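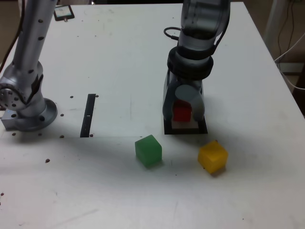 Matte white top with gray smudges and streaks.

Support > Tabletops > Matte white care FAQ

Matte white tops: the questions we get most

Written fast between orders. If yours isn't on the list, email. Nives reads the inbox Tuesday afternoons and whenever the glue is drying.

Gray marks all over my table. Is it ruined?

Almost never. Gray marks on matte white are usually metal transfer. Something harder than a pencil and softer than the paint got dragged across and left a bit of itself behind. Pan bottoms, laptop feet, keys, belt buckles, the unglazed ring under a mug. It sits on top of the finish. A scratch goes into it. Run a fingernail across: if it catches, scratch. If not, transfer, and you can clean it.

OK, how do I clean it?

Damp cloth first, plain water. Then one drop of dish soap. Still there? Brendeo paste on a wet cloth, small circles, almost no pressure, wipe off, rinse, dry. Do a test spot on the underside edge before you do the middle. Stop as soon as the mark goes. More rubbing = shiny patch, and a shiny patch is worse than the mark you started with.

What about the white foam eraser sponges?

They work. They're also sandpaper. Very fine sandpaper, but enough of it will polish a matte top and you'll see it every time the sun's low. We say once in a while, tiny area, wet. Not the weekly wipe down.

I already made a shiny patch.

Yeah. Most people who write to us have. Can't be un-shined with a cleaner. On a Rudlow painted top you can scuff it back: gray non-woven pad, dry, long straight strokes the full length of the top, light hand. Whole top, edge to edge, or you'll just get a dull patch inside the shiny patch. On laminate, don't. There's nothing to scuff back to.

How do I know if mine is painted or laminate?

Look at the edge from underneath. Laminate has a thin line where the sheet meets the core, sometimes a brown or black line. Paint just wraps around. If you bought from us the order number tells you: starts with P is painted, starts with L is laminate. No order number, send a photo of the edge and we'll have a guess.

Can I use window cleaner?

Please don't. The ammonia kind leaves streaks on matte that look like dirt, so people spray more, and so on. If that's where you are now, rinse with plain water twice, dry with an old T-shirt.

Bleach?

For a laminate top with a berry stain, diluted, five minutes, rinse. For painted, no. It yellows.

Acetone / nail polish remover?

No. Well. Laminate will survive a quick wipe. Painted top will come off on the cotton ball and then you're buying a repair kit.

Should I wax it?

Not with furniture wax, it goes blotchy. Mistevo matte sealer is what we put on in the shop and you can put on a fresh coat at home. Clean the top, let it dry overnight, thin coat with a foam pad, leave it alone for 6 hours. No cups. No cat. Second coat only if the first looks patchy. One bottle does 60 square feet which is more table than most people have, so split it with a neighbor.

How often?

Kitchen table with kids, once a year. Desk, every second year maybe. Workbench or anything with metal standing on it, give up on a schedule and do it when it starts grabbing dirt.

We bolted / clamped something to the top. Now what?

Clean around it, then clean again after it comes off, since grime packs in tight against any base or foot. Bolt holes: wick water. On MDF core that means swelling, a little raised lip around the hole. Seal the inside of the hole with a cotton swab of Mistevo before the bolt goes in. If it's already swollen, let it dry fully, then shave the lip with a sharp blade held flat. Clamps: put a scrap of cork under the jaw. Rubber pads leave a brown ghost on white and we've never gotten one out.

My top turned yellow near the window.

Sunlight plus oil-based paint. Ours is water based from order 161 onward, earlier ones weren't. The early ones do yellow, we know, sorry. Nives will repaint any of those for the cost of shipping. Email with the number.

Can I repaint it myself?

Sure. Sand with 200, wipe, adhesion primer, two thin coats of a cabinet paint, matte. Roller not brush. Wait longer than the can says before you put anything heavy on it. Paint that feels dry isn't hard yet and a stack of books will print their title onto it. (Mirror image. We have one in the shop.)

What white is it?

Říha White, mixed by the paint store next door to us from our own card. Slightly warm. We sell touch-up in a little jar with a brush in the lid. It won't match a table that's been in a smoky room, or anybody else's table. Shake it for longer than you think.

Touch-up dried darker than the rest.

Give it a week. It dries dark and comes back. If it's still off after that the jar wasn't shaken, or you touched up over grease. Wipe it, scuff lightly, go again.

Crayon, marker, ballpoint?

Crayon: warm soapy water, Brendeo for what's left. Washable marker: water. Permanent marker: rubbing alcohol on a cotton bud, dab dont rub, laminate only. Painted, you'll lose some of the finish with it. Ballpoint on painted is a touch-up job.

Turmeric?

Put the table in the sun for a day. Seriously. Laminate or paint. Fades a lot, sometimes all the way.

Are placemats safe?

Cloth, cork, felt, all good. Clear vinyl no, the plasticizer gets into the paint and it goes tacky. Same for those see-through table protectors. Every October we get a run of emails from people who unrolled one in spring and now can't get it off. Hair dryer on low, peel slow.

Do you make a glossy version that doesn't show marks?

Glossy shows different marks. Fingerprints mainly. But yes, ask, it's not on the site becuase we never got a decent photo of it.

Does any of this count as wear under the warranty?

Scuffs and smudges are wear, not covered. Peeling, bubbling, an edge lifting: covered, send pictures with daylight from the side so we can see the surface.

Contact: Nives Santoro, Rudlow Tabletops | © Rudlow | Back to top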